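Staltus Desk Grommets and Cable Pass-Throughs
Gidey Office Fittings

Product range: ST series, round
Data sheet revised February 2013

Overview

The Staltus ST series is a two-part round grommet for finishing cable holes in desks, benches, meeting tables and credenzas. It consists of a flanged liner, which is pressed into the bored hole, and a rotating cap with a single cable slot. The liner protects cable jackets from the cut edge of the panel and keeps moisture and dust out of exposed particleboard core.

All ST grommets are moulded in glass-filled nylon. They are supplied as a liner and cap, bagged, without fasteners. No adhesive is needed in panels within the rated thickness range.

Models

ST-60
Bore diameter: 60 mm
Flange diameter: 70 mm
Liner depth: 20 mm
Panel thickness: 18 to 33 mm
Colours: black, charcoal, white, light grey

ST-80
Bore diameter: 80 mm
Flange diameter: 92 mm
Liner depth: 24 mm
Panel thickness: 25 to 40 mm
Colours: black, charcoal, light grey

ST-60L (low flange)
As ST-60, with flange height reduced to 1.2 mm. Intended for shared desks where paper and keyboards are moved across the opening. The low flange has less cover over the cut edge, so the bore must be free of chipping.

Blanking caps without a cable slot are available for both diameters. Order suffix B.

Cap operation

The cap rotates through a full turn in the liner and may be stopped at any position. To close the slot, turn the inner tongue until it seats. To pass a moulded plug, lift the cap out by the slot, feed the plug through the liner and refit the cap over the cable. The ST-60 liner accepts a standard Australian three-pin plug fed pin first. Right-angle plugs and most in-line power adaptors require the ST-80.

Do not run mains flexible cord and data cable through a fully loaded ST-60. Where both services are required at one position, specify the ST-80 or fit two openings.

Specifying position

Hole position should be fixed before panels are cut. The following clearances apply to all models.

Back edge of panel to edge of bore: 40 mm minimum
Side edge of panel to edge of bore: 60 mm minimum
Nearest leg, rail or modesty panel, measured under the top: 25 mm minimum clear of the liner

A rear corner position suits single-user desks, as it leaves the centre of the work surface clear. For right-handed layouts with a monitor arm at the centre back, the rear right corner is usual. On back-to-back benches the bore should line up with the cable tray and not with the centre beam.

Solid timber and veneered tops should be bored before the final coat is applied, and the cut edge sealed. Laminate tops may be bored on site.

Installation

Tools: hole saw or Forstner bit to suit model, backing board, 120 grit abrasive paper, rubber mallet.

1. Mark the centre of the bore on the face side. Check underneath for rails and fixings.
2. Apply masking tape over the mark and re-mark the centre on the tape.
3. Clamp the backing board to the underside.
4. Bore from the face side at low speed. For tops over 30 mm thick, bore until the pilot bit breaks through, then finish from the underside.
5. Remove the tape. Ease the top arris with abrasive paper, keeping within the area the flange will cover.
6. Seal any exposed core with two coats of polyurethane and allow to cure.
7. Align the liner ribs with the grain direction and press in by hand. Seat with the mallet over a timber offcut.
8. Fit the cap.

If the liner is loose in the bore, check the hole saw size first. Worn saws commonly cut oversize. A bead of neutral-cure silicone under the flange will hold a liner in a bore up to 1 mm oversize.
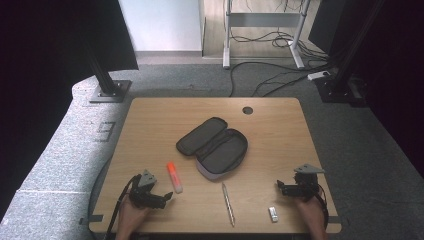

Packaging and ordering

ST-60 and ST-60L: cartons of 27
ST-80: cartons of 24
Blanking caps: bags of 4

Mixed colours are not available within a carton. Non-standard colours can be moulded to order, with a minimum run of 3,000 pieces and tooling clean-down charged separately. Allow extra lead time for orders placed in December, when the moulding shop closes for annual maintenance.

Part numbers are formed from model, colour code and suffix, for example ST-60-BK or ST-80-LG-B. Quote the full number on all orders. Previous Saken part numbers are still accepted and will be converted on the order confirmation.

Compatibility

ST-60 liners accept caps from the discontinued Saken round series. Saken liners do not accept ST caps, as the retaining groove is shallower. Kasness under-desk trays may be fitted directly beneath either model, provided 25 mm is left between the bottom of the liner and the tray lip.

Care

Wipe with a damp cloth and mild detergent. Solvent cleaners and citrus-based adhesive removers will dull the surface of the cap. Caps that have become stiff should be lifted out and the groove brushed clean. Do not lubricate.

Warranty

Five years against breakage of the liner or cap in normal indoor use. Damage from overtightened cable ties, or from liners driven into undersize bores, is excluded.

Technical enquiries: Bereket Derese
Trade orders and samples: Tiruwork Assefa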